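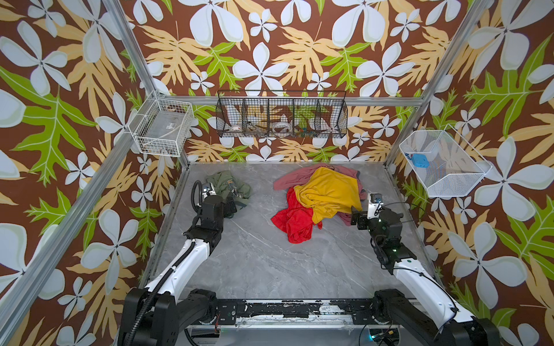
How to paper a small corner with a big, bold pattern

I love a loud wallpaper in a small space. A tiny utility corner, the back of an alcove, the bit beside the boiler — these are the places where you can go mad with leaves and flowers and only need a couple of rolls. I've done four now, two of them in my own flat in Carness, and I still get a thrill when the first length goes up and the room suddenly wakes up!

You'll need paste, a pasting brush, a smoothing brush, a plumb line or spirit level, a long ruler, a sharp snap-off knife with plenty of blades, a sponge and a bucket. Lining paper is worth it on rough plaster. Check the roll label before you buy paste, as some papers want the wall pasted and some want the paper pasted, and they behave very differently.

Order the paper first

Look for the pattern repeat on the label. On a big leafy design it can be 60 cm or more, and every length you cut may waste most of a repeat. My last wall was only 97 cm wide and I still got through the best part of two rolls. Make sure the batch numbers match. I once mixed two batches of a Clollari fern print and the join still annoys me every morning when I'm waiting for the kettle.

Get the wall ready

Take off sockets covers and hooks (power off at the fuse box first, please), fill the holes, sand and wipe down. Bare plaster needs a coat of thinned paste, known as size, and then a few hours to dry. I tend to do this in the evening and hang the paper the next day.
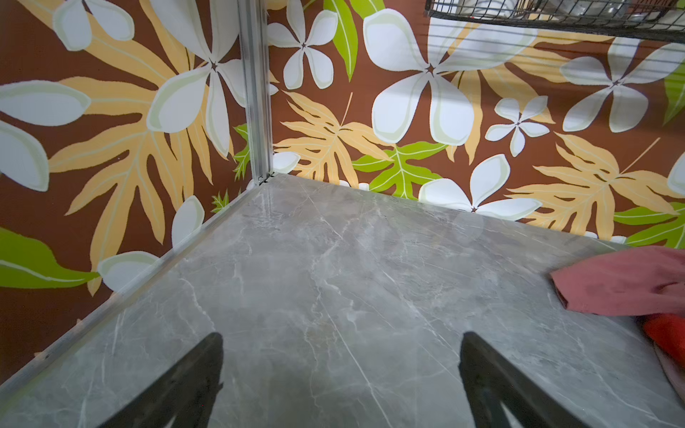
Should I wrap one length round an inside corner?

Only by a centimetre or two. Measure from your last edge to the corner at the top, middle and bottom, take the widest figure and add 15 mm, then cut the length to that width. Hang it with the extra turned on to the next wall. Draw a fresh upright line on that wall and hang the offcut to it, lapping over the turned strip. You'll lose a sliver of pattern in the overlap, but corners are hardly ever straight and a full width forced round one will crease.

Hanging the first length

Start with an upright line, drawn lightly in pencil. Cut your paper with 5 cm spare at the top and the same at the bottom. If you're pasting the paper, brush from the middle out to the edges, fold the pasted sides in on themselves without creasing, and leave it for as long as the label says. Unfold the top half, slide it up to the line and smooth from the centre outwards. Then let down the bottom half and do the same.

Small bubbles often vanish as the paste dries, so leave them overnight before you fuss. Big ones need peeling back straight away. Trim with a new blade every length — I mean it, a tired blade will drag damp paper and tear it.

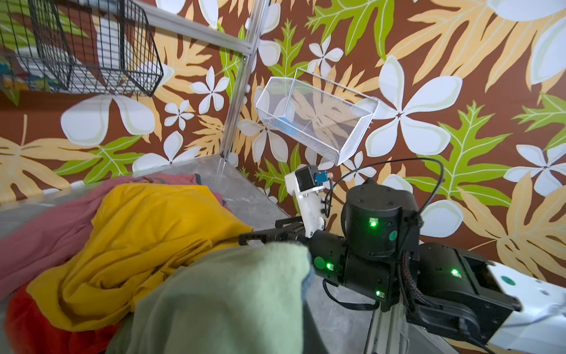
Choose where the main motif falls before you cut anything. Hold the dry roll against the wall and slide it up and down until you like it. With a large flowery print, I try to get at least one whole bloom at eye level, and I think about what will end up in front. A black wire basket on a rail is a good partner for a brown background with big white flowers, and you can still see the colourful things stored inside through an open grid. Brisa Galindo, who taught me to hang paper, tapes up newspaper shapes for shelves and baskets while she chooses. I laughed at her, then did exactly the same in my hallway and moved the whole drop by 20 cm.

Bringing in the rest of the colours

Once the paste is dry, have a play with what goes near it. Pull your strongest colours from the paper itself or go for something that argues with it a bit. Try things you already own, towels and jumpers included, before spending money on paint.
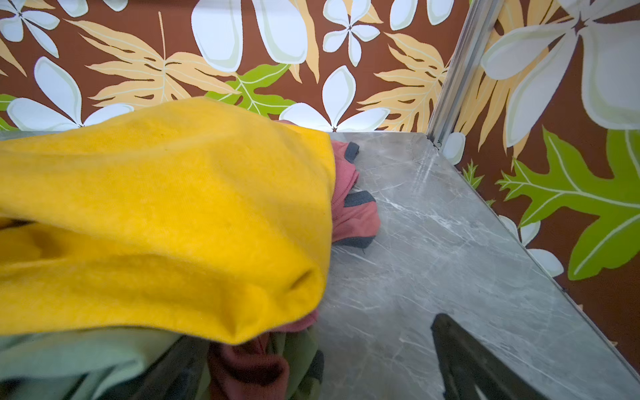
Yellow and coral-pink fabric on a grey marble-patterned top.

Leave them there for a day or so and look again under the evening light, when browns go much darker. My mustard towel looked wonderful at noon and rather muddy after tea, so the shelf got a paler yellow in the end.

Keep the leftover paper rolled up somewhere dry, with the label tucked inside. You'll want it for patches, and a big offcut makes a very cheerful drawer liner.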